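The Night Shift at Macapagal

By the time Tadhg Keane got the arm to stop drifting, it was past nine and the vending machine had run out of everything but mints.

"Seventieth go," Catherine Farquharson said from the other desk. She kept the log. The contract with Pevov asked for 500 good runs by the end of June, and they had 26.

He put his hands back on the controls. The job was to push the blocks into a line, one at a time, with nothing but a straight gray rod. It sounded easy. His nephew could do it with a finger. But the rod went where his wrist went, and his wrist was tired, and when he hurried, the arm hurried too.

"You're thinking about it," Catherine said.

"I'm supposed to think about it."

"Ximeng doesn't."

Ximeng Mao had done 89 runs at the Iltside lab before she left. Tadhg had watched the recordings. She moved the rod as if she were sliding salt across a table - slow, then a little slower near the end. He tried that now. He let out a breath and brought the rod up to the far side of the board, beside the green cylinder.

Catherine rolled her chair over to look at the screen. 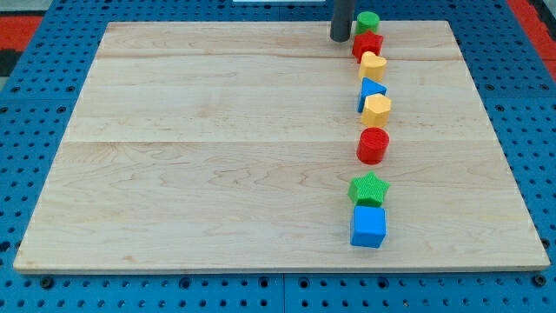 Part Two: Morning

Craig Crichton came in at seven and found them both asleep in their chairs. He read the log, took off his coat and sat down at the controls.

"Who's been teaching it to go slow?" he asked.

Tadhg opened one eye and put up his hand.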